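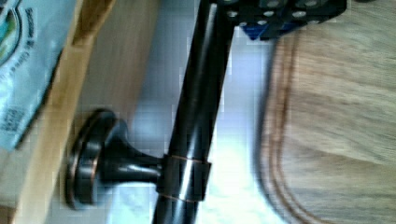
I've used the Pramska tennis ball hopper for 12 club sessions since May, mostly feeding balls to the juniors. It holds plenty, rolls well on hard court and picks up cleanly unless the balls are right against the fence. The handles have a dark bronze finish with thin copper-coloured rings on the collar, which I'd have paid extra for anyway. My old Kerekes was lighter but lost 2 wires in its first season. The lid latch is stiff. Good value if you coach regularly.

Elin Hughes, 1st June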